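**Hivano K3 Lockbox for Agents, Landlords and the Chronically Locked Out**

Every listing has a key, and every key has a talent for being in somebody else's coat. The K3 hangs on the front railing and holds the key until the next showing. We make no claims about the water pressure or the neighbors.

The body is cast zinc with a rubber-coated shackle, so it won't chew the paint off a door you've just described as "original." Inside there's room for three house keys, a mailbox key and one fob, provided the fob isn't one of those garage openers the size of a sandwich. The four-wheel code can be reset with the door open. Please reset it. The factory code is printed on the outside of the carton.

**What agents use it for**

- Vacant rentals, where the super works hours known only to the super
- Tenant-occupied units with 24 hours' notice, or whatever your lease calls notice
- Open houses run by two agents who aren't currently speaking
- Contractor access during a kitchen refresh

Occupied units deserve a word. People live in them. They cook at exactly the hour your buyer can make it, and the K3 won't knock for you. The optional Honder door tag says "Showing in progress" on one side and "Please knock" on the other, and it fits under the shackle. 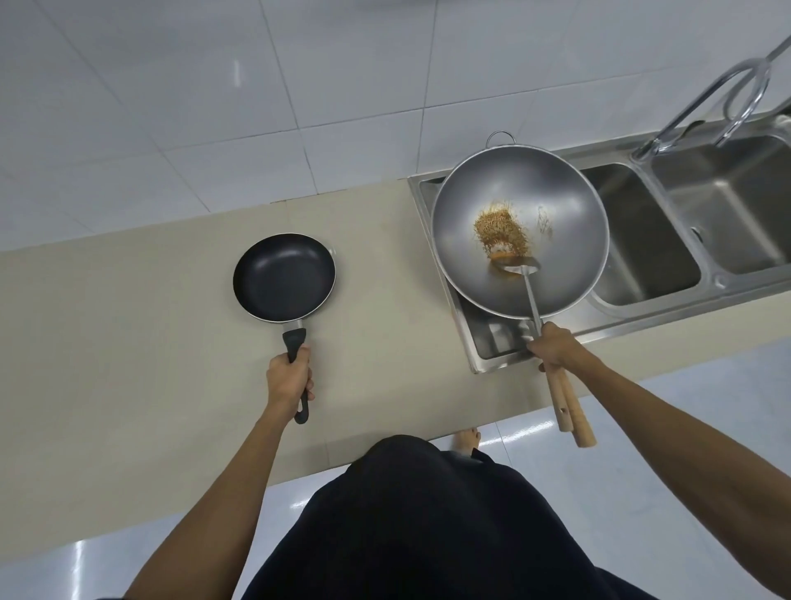
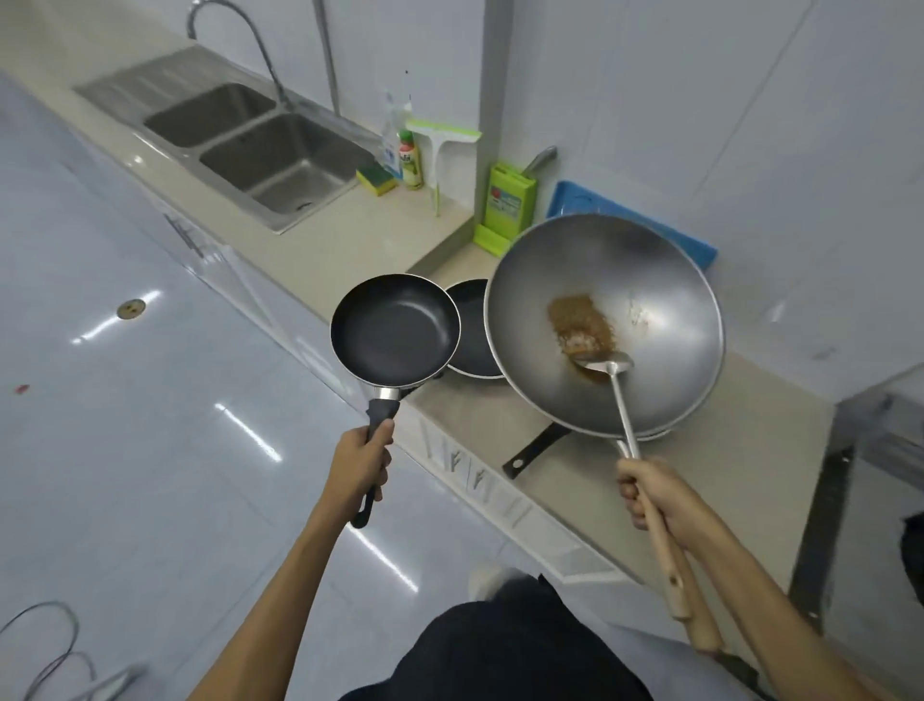
**Choosing a shackle**

The standard shackle suits most railings and gas pipes. Buildings with the fat cast-iron kind should order the Vasić long shackle, which costs more and looks faintly medieval. Neither one fits over a round knob. If a round knob is all you've got, buy the wall-mount version and ask the owner before you drill.

**Specifications**

| | |
|---|---|
| Weight | 16 oz |
| Code wheels | 4 |
| Shackle | Standard or Vasić long |
| Finish | Black, or a gray we call Gramow for no good reason |
| Warranty | 3 years, freezing included, sledgehammers excluded |

**Price**

$47 each. Orders of 500 or more ship free, and if you're carrying 500 listings we'd also like to know when you sleep. Gramow gray is back-ordered until late November. Black is in stock.

Lost codes can't be recovered by phone, however nice you are about it. Mail the box back with proof of purchase and we'll open it, reset it and return your key.

*Page updated Nov 3, 2020*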